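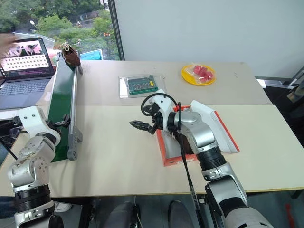

Efe Okoro wrote in to ask whether the small boxes should be closed before they go on the belt or after, and I realized my old notes never said. So I'm rewriting this README (sorry, Efe, and thanks!).

Grositz packing table notes

What's in the folder: 1,265 short entries on packing small goods into boxes at a table with a little conveyor next to it. I typed them up myself, mostly in March, so the spelling wanders a bit. Each entry has the item, the box, the order things were done in, and a comment if I had one.

Boxes: lids stay open until the item is in and checked, then close, then belt. The older 220 entries say "shut" where the newer ones say "close" and I never merged them, so search for both.

Soft goods: pouches and bags are all under "soft", even the stiff ones. Morenike Ojo thinks they need their own list and she's probably right.

Missing stuff: 12 entries have no box type. I left the field blank (please don't guess!).

Files: entries.csv, boxes.csv, changes.txt

Last edit 2 May 2019. Send corrections to me or to Fasil Assefa, either one works.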